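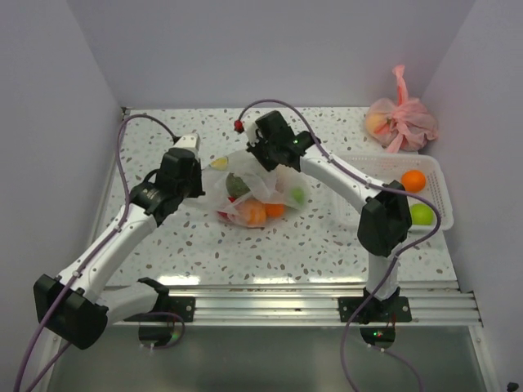

Both arms at the table, with the fruit bag between them and the basket on the right.

Setting up keep-out zones for two arms

Two arms that share a table can each have a valid plan and still collide. These steps set up keep-out zones in the Pešek planner. You need a calibrated camera and both arms registered.

Step 1. Open the cell file and check that both bases sit on the front rail. If a base has been moved, run calibration again before going on.

Step 2. Add the three walls as flat planes. Set the margin to 5 mm. Anything larger and the planner refuses most grasps near the back.

Step 3. Add the cables. Purple cables loop well above the wrists on our arms, so a model of the links alone is too small. Ruwan Bandara's script, drundow_sweep, wraps each cable in a chain of capsules.

Step 4. Mark clear bags as soft objects. Depth readings through thin film are patchy, so use the colour mask for the outline and take the height from the table plane.

Step 5. Turn on the shared zone lock. Only one gripper may enter the locked zone at a time. The other holds at its last safe waypoint.

Step 6. Replay a saved log at half speed. Ours has 656 waypoints, and the check takes nearly 2 minutes. Any clash is listed by waypoint number.

If the check stops with error 164, the two arms are using different clocks. Restart the time service and replay the log.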